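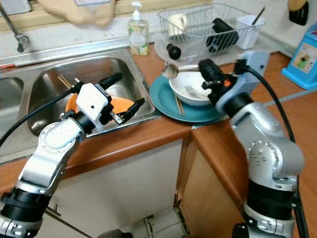
Support > Water Filters > Osden Under-Sink > Changing the Cartridge

Reading time: 2 min

4. Changing the cartridge

Replace the cartridge after 2454 liters or when the light on the faucet base turns red.

1. Close the cold water valve under the sink.
2. Open the filter faucet and let it run until the flow stops.
3. Put a towel under the housing. Turn the old cartridge left and pull it down.
4. Push in the new cartridge (part 1435) and turn it right until it clicks.
5. Open the valve slowly and check for drips.
6. Run the faucet for 8 minutes. Do not drink this water.

Note: The water may look cloudy for up to 40 liters.

Caution: Do not use a wrench on the housing.

Related
Fitting the Osden faucet
Resetting the filter light
Storing spare cartridges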